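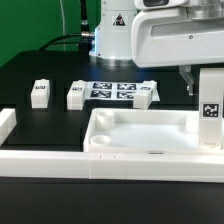
A white robot arm mounted on a black tabletop, with a green backdrop behind it

Silline Film Festival

The Silline Film Festival is an annual festival of documentary and archive film held in the coastal town of Curkness. It takes place over 11 days in February and is organised by Omum, a non-profit film body which also runs a lending library of prints and a small publishing list. The festival takes its name from the Silline, the former ferry terminal in which its first screenings were held. The building is now used for the opening night, the closing ceremony and a number of talks.

Overview

The festival presents new documentary work alongside restored and rarely shown films from public and private collections. Each edition contains a maximum of 60 titles, short films included. The limit was introduced after several early editions in which screenings overlapped to such an extent that visiting filmmakers were unable to attend each other's work. Under the present rules every film is shown twice, once in the evening and once before 5 pm, and competing features are never scheduled against one another.

Screenings are held at the Carvalho, a two-screen cinema on the harbour road, and at the Silline. The larger screen of the Carvalho can project 35 mm and 16 mm film as well as digital formats. The smaller screen is used mainly for short films, student work and repeat showings.

History

The festival began as a weekend of local and maritime films, arranged by Omum as a winter addition to its touring programme. The ferry service had by then moved to the new quay, and the empty passenger hall was let to the organisation for a nominal rent. Films were shown on a portable screen, and the audience sat on benches left over from the waiting room. The first programme was made up of newsreels, promotional films for the fishing trade and two amateur records of the building of the breakwater.

Contemporary documentaries were added in the third year, when the event was extended to a full week. The Carvalho, which had previously closed for the whole of the winter, agreed to open for the festival and later became its main venue. A competition for feature-length films followed, and the programme reached its present length when the retrospective was made a section in its own right.

One edition was shortened after storm damage to the roof of the Silline. The remaining screenings were moved to the Carvalho, with talks held in the foyer between performances. The hall reopened the following winter with fixed seating and a permanent projection room. The old departures board was kept and hangs above the entrance to the auditorium.

Programme

The festival has two competitive sections. The Main Competition is open to documentaries of 60 minutes or longer completed within the previous two years. The Short Competition is open to shorter work of any kind that makes substantial use of non-fiction material, and animated documentaries have been admitted from the beginning. Films previously released online are accepted in the Short Competition only.

Outside competition, the Retrospective is devoted each year to a single collection, region or production company. Prints are shown on their original format where a suitable copy exists. The Harbour Programme, which descends from the first weekend, presents films made in or near Curkness, and admission to it is free.

Talks and classes are held in the mornings. They have dealt with sound recording, subtitling, the clearing of archive rights and the care of small-gauge film. A session on home movies allows members of the public to bring reels for inspection and, where condition permits, projection.

Awards

Each competition is judged by a separate jury – the members are drawn from filmmaking, archive work and criticism. The principal award is the Silline Lantern, a brass ship's lamp engraved with the title of the film. The Short Competition carries a smaller version of the same award and a sum of money towards the director's next production. An audience prize is decided by ballot and announced at the closing ceremony. The juries may make special mentions, though in some years none has been given.

Publications

Omum issues a printed catalogue for each edition, containing credits, programme notes and an essay on the subject of the Retrospective. Catalogues of earlier editions may be consulted at the organisation's library in Curkness. Early issues were duplicated sheets stapled by hand, and no complete copy of the first is known to survive.

See also

Archive film
Documentary film
Film restoration
Omum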